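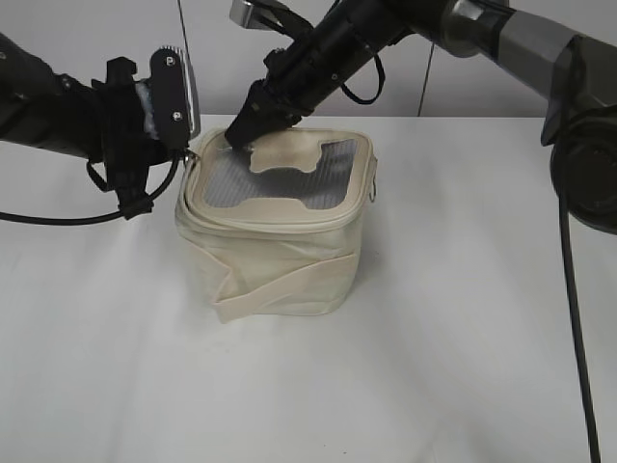 **How often do the gripper fingers need to be re-zeroed on the three-arm cell?**
Every morning before the first run, and again any time you swap a finger plate, bump an arm or get fault 711.

## 6. Daily set-up, bag cell (Stestix controller, Fura grippers)

Covers the soft-goods table only. Rigid parts table has its own sheet. Do the steps in order. Whole thing is 10 minutes if nothing is wrong.

### 6.1 Before power

1. E-stop in. Key out, in your pocket.
2. Wipe the tabletop. Dry cloth, no spray. Residue makes the fabric stick and the bag won't slide back to center.
3. Look over each gripper cable where it leaves the housing. A loop is fine, you want slack there. Kinks, shiny spots, bare shield: tag the arm and stop.
4. Move each arm by hand through its slow range (brake release on the pendant side). Watch the cable loops while you do it. Nothing should catch on the bag, the table edge or another arm.
5. Check the finger plate screws. Snug, not cranked. They strip easy.

> **CAUTION:** Hold the arm BEFORE you press brake release. It drops.

### 6.2 Power up and zero

1. Key in, E-stop out, main switch on. Wait for the steady light. Blinking is still booting, leave it alone.
2. Pendant > Cell > Load > `bag_lid`. Not `bag_lid_old`. The old one has the wrong park heights.
3. Home one arm at a time. Left, then center, then right. Never all three together, they share space over the table.
4. Open fingers fully on each gripper, then close on nothing. Press ZERO. Reading should settle at 0. If it drifts, clean the finger faces and do it again.
5. Repeat the zero one more time on the left gripper. It does the fine pinching on the zipper pulls so it matters most there.

Note: zero with the fingers empty. Sounds obvious. Somebody zeroed on a scrap of canvas in December and the whole shift pinched light.

### 6.3 Place the bag

1. Bag in the middle of the table, lid up, window facing the ceiling.
2. Zip it shut. Both pulls out where a finger can get at them, not tucked under the rim.
3. Lay the fabric tab flat on the window. If it's folded under, the hold-down arm lands on a lump and slips.
4. Don't fuss over the wrinkles in the lower body. Program doesn't care. It does care about the lid being more or less flat, so push the sides out from inside if the bag has slumped.
5. Hands clear. Step behind the line.

### 6.4 Dry run

1. Speed to 10 percent. Finger on the E-stop.
2. Run step by step with the NEXT key:
 - hold-down arm goes to the lid at the edge of the window
 - left arm comes in to the zipper pull
 - third arm stays parked high on the right until its called
3. Stop at the first touch. Look at the hold-down tip from the side. It should press the lid, not dent the window. If the plastic bows, raise touch height one click and redo.
4. Check the pinch. Fingers should have the pull, or fabric right at the pull. Fabric only, a hand width off: re-teach point 6 (see 6.5).
5. Full cycle at 10 percent, then one at working speed. Both clean = cell is ready. Write it on the sheet.

> **CAUTION:** The clear window scratches. Check the tips for burrs with a fingernail, power off, before anything touches plastic.

### 6.5 Re-teach point 6 (left pinch)

1. Pause the program. Do not abort, abort sends the arms to park and you lose your spot.
2. Jog left arm, fine mode. Bring the fingers to either side of the pull.
3. Close slow until the force bar just moves.
4. TEACH > 6 > OVERWRITE > confirm.
5. Open, back off, run the step again twice.

### 6.6 Faults you will see

| Code | Means | Do this |
|---|---|---|
| 711 | Finger zero lost | Redo 6.2 steps 4 and 5 |
| 1587 | Arms too close | Pause, jog center arm up, reset, resume |
| No code, arm just sits | Usually the pendant cable | Reseat the plug, both ends |

If 1587 comes back more than once in a shift don't keep resetting it. Check that the right program is loaded, then check the base bolts. A base that has crept will do this every time.

### 6.7 End of shift

- Fingers open. Leaving them closed flattens the pads.
- Arms to park, one at a time, right then center then left.
- Bag off the table.
- Cables hanging free, none trapped under a housing.
- E-stop in, main off, key back in the box.

Spare finger plates and screws are in the Predent drawer, second from top. Took the last one? Put the empty bag in the reorder tray.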